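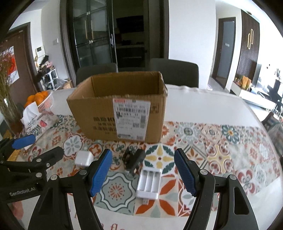 *Fig. 1: Charger, adapter and clip-like object in front of the carton, both grippers in view.*

So this is the part of the report where I get to talk about the packing task, my favourite bit of the whole project! Joar and I started gathering demos in May with the hand-held grippers, and the idea was simple: small stuff off the table, into the box, over and over, until the policy gets the hang of it. We ended up with 1,482 recordings. After Ylva went through them and threw out the ones with bad tracking, we kept 800 for training (she was brutal, and I'm still a bit sore about it).

I wrote the labelling rules on one page and then rewrote them twice, mostly over when a grasp "starts". We settled on the moment both blue pads touch the object.

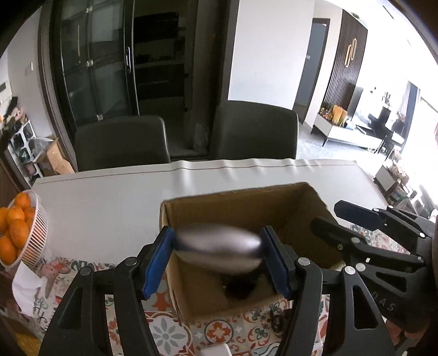
Labelling the release was way harder than the grasp. Folke wanted it marked when the fingers begin to open, and I wanted it marked when the object is clear of the pads. Frames like the one with the silvery thing held over the carton didn't help either of us, as it's so smeared by motion that you can't pick out its edges. My fix was to tag those as "blurred in hand" and let the training script give them less weight. I've tagged 487 frames that way so far.

Still to do:

- rerun the baseline with the new tags
- ask Hjørdis for more disk space
- try a different colour of carton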